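## Section 2: Working out what you need before you order

I wrote this section after my second round of ordering, so you get the benefit of my first one. Read it all the way through before you ask Prodo (or anybody else) for a quote. The prices are in dollars and were good on 29 Mar 2020.

**Before you start:** have a floor plan, your building's electrical layout and a spreadsheet open. Paper works too, but you'll be changing numbers a lot.

1. **Pick your tasks first.** Write down the household jobs you want to record, one per line. Mine started with bed work: sheets, folded cloths, small things left lying on the mattress. Each task drags its own furniture into the budget, and furniture is bulky, so it also eats floor space.

2. **Decide how many hand-held grippers you need.** I plan one per station plus one on the shelf. At Brerneta's list price of $600 each, that's the line people try to trim, and I get it, but a station with no gripper is just a bed in a big room.

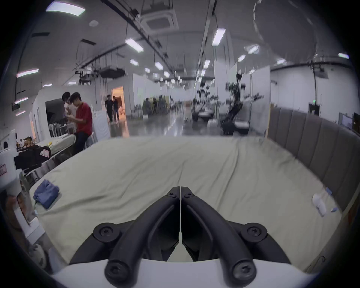

Price the fingers and screws separately while you're at it. Brerneta sells a spares bag, and I put one on the order for every two grippers. Ask what driver the screws take and buy two of those as well (mine wander off).

3. **Set aside money for the arms.** If you're going to run the same tasks on robot arms later, get the stands and tables quoted together with the arms. My first quote from Camargo left the stands off completely and I didn't catch it until the invoice!

 > **Note:** Lead time on my Camargo order was 14 weeks. Put the order in before you sign for the furniture, or you'll pay to store a mattress.

4. **Measure the room.** Mark each station on the plan at full size, including space for a person to walk all the way around the bed. Then draw the mobile bases, with room to turn. I use masking tape on the real floor once the plan looks okay, and I always end up moving something.

5. **Count outlets, then count them again.** Chargers, monitors and fans all want power, and so do the robots. I budget 5 outlets per station. Get cable covers on the same order as the power strips.

 > **Caution:** Don't run a cord across a path where a wheeled base travels. Route it along a wall or under a cover, and unplug it at the wall before you move it.

6. **Buy the cloth goods in bulk.** Sheets, pillowcases and small towels are cheap, so go heavy here. Stick to plain colors, and choose cloths that stand out from whatever they'll be lying on.
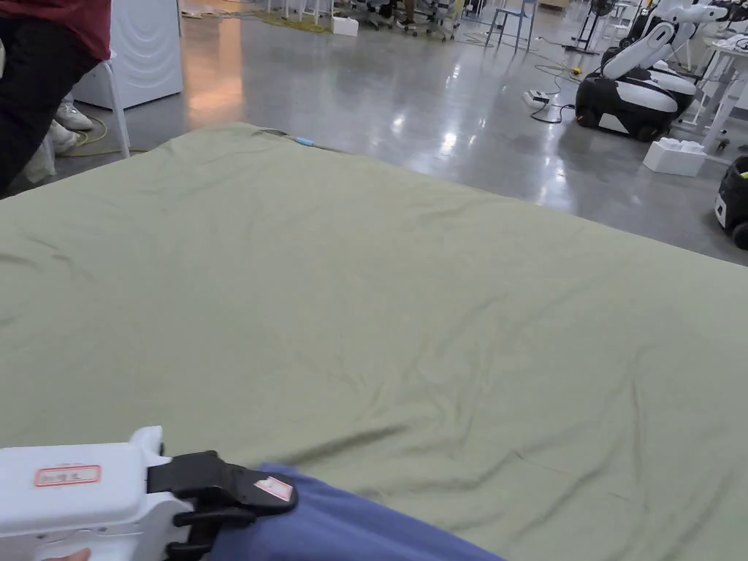

Order at least three sets per bed so one can be in the wash. I forgot laundry in my first budget and ended up hauling bags home in my own car for most of March, which got old fast. A pickup service is worth a line of its own.

7. **Add a line for people's comfort.** Stools, decent chairs, a fan or two. Operators are on their feet a lot, and the gripper feels heavier at the end of a shift than it did at the start. Don't skimp on this one.

8. **Hold something back.** I keep $2,000 per room that isn't assigned to anything. Last time it went to extra cables and a replacement table top, plus a shipping charge I still haven't forgiven.

### Sending the quote request

Use the Trurkidura worksheet in the back of this guide. Fill in the station count first and the totals will update on their own. A few things to check before you hit send:

- Shipping and unpacking are separate lines
- The warranty covers the hand-held grippers as well as the arms
- Spare fingers are listed by part number
- Delivery goes to a door that's wide enough (measure it!)

> **Note:** If the vendor offers a bundle, ask for the itemized version too. Mine came with two carrying cases I've never opened.

Once you have the quote back, go on to Section 3, which covers receiving and unpacking.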